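Fuel savers, battery boosters and other gadgets: your questions

Limley Drivers' Advice. Last updated June 5, 2022

We get a lot of post about car gadgets, most of it in spring when the adverts come round again. These are the questions that turn up most often. If you sell one of these products and think we've been unfair, see the end of the page.

Do plug-in fuel savers work?

We haven't seen one that does. The usual sort goes into the diagnostic socket under the dash, blinks for a bit and is said to "learn" your driving. To change how much fuel the engine uses it would have to talk to the engine computer and alter its settings. The ones we've had opened up contained a small circuit board, some lights and very little that could talk to anything.

But mine saved me money. I wrote down the figures.

You may well have used less fuel. People who fit a fuel saver have just started thinking about fuel, and they tend to lift off earlier and sit at a lower speed. They also start measuring in the cold and finish in the warm. One reader from Bovbridge sent us a log covering 1,991 miles, very neatly kept, which began in March and ran into milder weather. Her car did better towards the end. So did ours, with nothing plugged in.

What would convince you?

Same car, same driver, same route, same tyres at the same pressure, with somebody else fitting or removing the gadget so the driver doesn't know which it is. Then do it again. We've asked several sellers for a test like this and mostly been sent customer reviews.

What about the Kurngate earth lead kit?

The claim is that thicker earth leads give a "stronger spark", smoother idle and brighter headlamps. If your car has a corroded earth strap, replacing it can cure all sorts of odd faults, and a plain replacement strap will do it just as well. If your existing earths are sound, we can't see what's left to improve. The seller told us the benefit "varies by vehicle". We asked which vehicles. No answer yet.

Are "performance" fuses a real thing?

They're real in the sense that you can buy them. A fuse is a thin strip of metal that melts when too much current goes through it, and that is its whole job. The gold-plated ones are supposed to let electricity "flow more freely". Any difference a bit of plating makes to a clean contact is going to be too small for your stereo, your engine or you to notice.

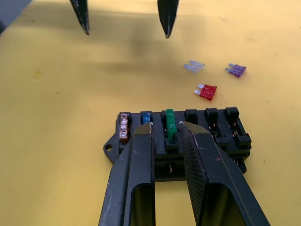

Blade fuses, including a clear one and a purple one.

Ordinary fuses are cheap. Check the number printed on the fuse and match it to the chart in the handbook. Please don't go up a size to stop one blowing. A fuse that keeps going is telling you about a fault in the wiring or in whatever it feeds, and a bigger one lets that fault heat the cable instead.

Can I go by the colour of the fuse?

As a first guess. The colours of ordinary blade fuses follow a common scheme, but colours fade, unbranded ones can be poor, and some other types of fuse use different colours. Read the number. If you can't read the number, throw it away.

A stall was selling mixed fuse boxes very cheaply. Any good?

Hard to tell by looking, and that's our worry. A fuse that doesn't melt when it should is worse than useless. We'd rather pay a little more at a shop that will still be there next month.

My garage says I need a fuel system clean. Do I?

Ask what they found. There are engines that suffer from deposits, and a car with a rough idle or poor starting might need looking at. A car that runs well and has been serviced on time probably doesn't need a bottle of something poured in the tank. If the clean appears on every quote from the same garage whatever the car's mileage, draw your own conclusions. 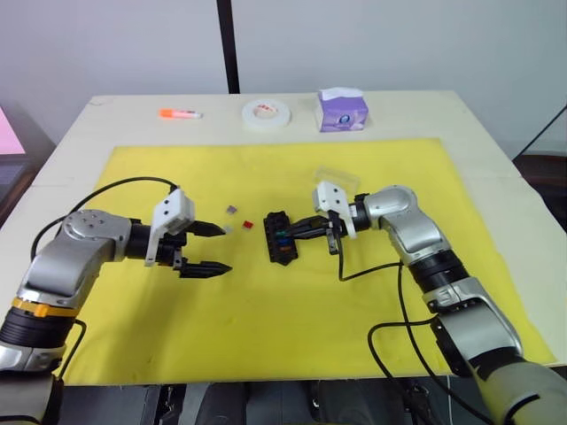
It's also worth asking whether the handbook mentions it. Makers are not shy about adding jobs to the service schedule, so if a treatment isn't in there, the garage ought to be able to say in a sentence or two why your car is different. "We recommend it to everyone" doesn't count. Nor does a leaflet printed by the firm that makes the bottle.

Do fuel line magnets do anything?

They stick to the fuel line, if it's steel. The story is that they line up the molecules so the fuel burns more fully. A modern engine in decent order already burns very nearly all of its fuel, so there isn't a big saving hiding there for a magnet or anything else to find.

Is the Rathjen battery conditioner worth £400?

At that price you could buy a good new battery for most family cars and have change for a sensible charger. A slow smart charger can bring a neglected battery back a little. The conditioner is advertised as making old batteries "as new", and we doubt it very much. A battery that has lost its plates' coating doesn't grow it back. We'd want to see a proper load test before and after, done by someone who isn't selling it.

It has 2,718 five-star reviews. They can't all be fake, can they?

They needn't be fake. Most were left soon after delivery, when the buyer could vouch for the box and the postage and not much else. Read the middling reviews, and look for people who came back after a winter.

Is there anything cheap that does help?

Boring things. Keep the tyres at the right pressure. Take the roof bars off when you aren't using them. Clear out the boot. Go gently from cold and look further up the road. None of this needs an app.

Can I get my money back on a gadget that didn't work?

Often, if you bought online and move quickly. Check the return terms, keep the packaging and write to the seller, so you have a record. Be wary of a "satisfaction guarantee" that only starts after you've used the thing for longer than the return period. We've seen that more than once.

Will a gadget affect my insurance?

It might. Insurers differ on what they count as a modification, so ring and ask before you fit anything wired in. Get the reply in writing.

I make one of these products. Will you test it?

Yes, if you agree beforehand that we publish the result whatever it says. Write to the Limley office with the product name and the exact claim you'd like tested. "Improves performance" is too vague for us to measure.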